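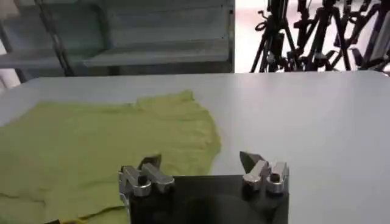 Interim Progress Report
Rivera School Clothing Program
Reporting period: October to May 2023
Submitted to: Trukow Foundation
Prepared by: Jennylyn Bautista, Program Manager

1. Enrollment and distribution

The program served 144 students during the reporting period, against a grant target of 161. Referrals came from school counselors in the Rivera district and, from the second quarter onward, directly from parents. Most requests were for everyday tops, pants and winter coats. Demand for coats was higher than planned in the first two months, and part of the summer clothing budget was moved forward with the Foundation's written approval.

Families may now choose items by appointment. Under the earlier arrangement, packed bags were sent to the school office, and a number of them came back with the wrong sizes. Returns have fallen since appointments began. Evening appointments are fully booked and there is a waiting list for larger families.

2. Sorting and repair

Donated clothing is checked for stains, tears and missing fasteners before it is placed on the shelves. Items that need minor work are set aside for the repair class, which met 41 times and had eight regular participants. Clothing that cannot be repaired is sent to Ekadix for textile recycling. The agreement with Ekadix was renewed on the same terms.

Children's sizes remain in short supply, particularly pants for ages 10 to 12. Adult shirts continue to arrive in greater numbers than the program can use.

3. Records

The move from paper forms to the Flulent inventory system is partly complete. Intake records have been transferred. Appointment records have not, owing to a delay in staff training, and will be kept on paper until the end of the school year.

4. Spending

Spending is within the approved budget. The transportation line is underspent because two schools arranged their own pickup. We request permission to apply the balance to the purchase of new socks and underwear, which are not accepted as donations.

5. Next period

Work will focus on the remaining student places, a second evening of appointments and completion of the records transfer. The sorting guide will be revised to include clearer instructions on children's sizes. A full financial statement will be submitted with the final report.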